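Section 2: Setting up your first ward canvass in Proltlow

Welcome back! If you've worked through Section 1 you'll have Proltlow installed, your campaign named and at least one organiser account switched on. Now for the bit we love most, which is getting real people out on real doorsteps with a list that makes sense. Set aside an hour, put the kettle on, and have your copy of the electoral register to hand.

Before you start

You'll need the register as a spreadsheet file, the names of your canvassers, and a rough idea of which streets you want to visit first. If you're a candidate's agent, check that you're using the register for electoral purposes only and that everyone who'll see it knows the rules on keeping it safe.

CAUTION: Never email the register to canvassers as an attachment. Proltlow shares each person's streets with them and nobody else's, so there's no need for loose copies to float about.

Loading the register

1. Sign in as an organiser and open Wards from the main menu.
2. Choose Add a ward and type its name exactly as it appears on the register.
3. Choose Load file and pick your spreadsheet. A ward with 3,000 electors usually loads while you're finding your pen.
4. Match the columns. Proltlow makes a good guess at surname, first name, house number and street, but do read down the first page yourself.
5. Choose Save ward.

Note: flats are the usual sticking point. If your council puts the flat number and the building name in one column, tick Split flats before you save. Bello Ogundipe tested this for us on an estate with 67 doors on a single stairwell, and the walking order came out beautifully.

If a street turns up twice ("St Mary's Road" and "Saint Marys Rd", say), open Tidy streets and merge the two. You can undo a merge until the ward is locked.

Cutting the ward into rounds

A round is the set of doors one pair can knock on in an evening. Small rounds get finished, and finishing one is a lovely feeling – people come back for another!

1. Open your ward and choose Rounds, then Draw.
2. Click each street you want in the round. Long streets can be split into odds and evens.
3. Give the round a plain name that a newcomer would understand, such as "Station end, odds".
4. Set the number of canvassers. We suggest 2, so that there's always one person to talk and one to write things down.
5. Choose Save round, and repeat until the whole ward is shaded.

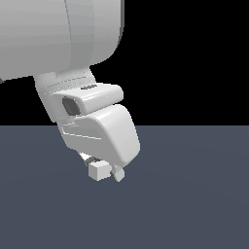
Once every street is shaded, choose Check ward. Any door left out of a round is listed in red at the bottom of the page, and you can drag it into whichever round is nearest. Do this before you invite anybody, as moving doors afterwards will clear any notes already made against them.

Writing your doorstep questions

Keep it short. Two questions and a space for notes will get you far more useful answers than a long survey read out in the rain.

1. Choose Questions, then New.
2. Type your first question as you'd say it out loud. "Is there anything round here you'd like to see sorted out?" works wonderfully.
3. Add a voting intention question if you want one, and pick the parties from the list.
4. Choose Preview and read both aloud to someone who isn't in your campaign.

CAUTION: Notes are personal data, and residents can ask to see them. Write only what you'd be happy for the person at the door to read.

Inviting your canvassers

1. Choose People, then Invite, and enter each canvasser's email address.
2. Give them a round. They'll see it as soon as they accept.
3. Set an end time. We use 8.30 in the evening, and earlier in February when it's dark by teatime.

Note: canvassers who'd sooner use paper can have a printed sheet from Rounds, Print. Each sheet is numbered, so tick them back in at the end of the night and shred them once the answers are typed up.

If a canvasser can't see their round, ask them to sign out and in again. If it's still missing, check that Check ward has been run and that the round is marked Open. Section 3 covers typing up paper sheets and recording "not in" and "please don't call again".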